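Print | E-mail | 15 shares | 2 comments

Recording food-assembly examples for a grasping policy
By Svyatoslav Yatsenko

The Ernalen policy learns from recorded picks and places of burger parts. Each recording covers one item, from open gripper to release. Finish the joint calibration before starting, and set the wrist camera exposure by hand. Auto exposure drifts whenever a white tray fills the view.

1. Start with the bun. Close the fingers slowly across both halves, and stop when the force reading levels off. Do not squeeze to the preset width, as buns vary.
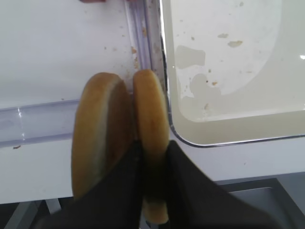

Issue 2

Crumbs on the table and tray may stay during a session. The policy will meet them in use, so a spotless table gives poor examples. Wipe down between sessions only.

2. Record the fries. Approach with the fingers angled in and grip a single fry upright. If two come up together, release both and mark the attempt as failed. Keep failed attempts in a separate folder; the Juritz loader skips it by default. 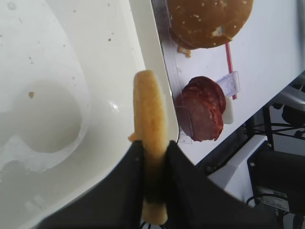 Single fry held upright; bun and sliced meat on the table beyond the tray.

3. Record the patty. Grip near the edge and keep the speed low. Vary the start position between attempts, but leave the clear rails where they are, or the place targets in the Canell config will be wrong.

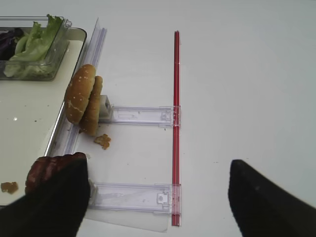

Patty at the left finger, bun halves against the clear rail.

4. Check the set. The target is 1,000 accepted recordings. Ours closed at 1,004, and the extra ones were kept. Play back every fifteenth file at full speed and reject any with dropped frames. Label by item name in lower case, then export.

Comments (2)

Sperling
Does the force threshold for the bun carry over to the patty?

S. Yatsenko
No. Set it per item and write the value into the file header.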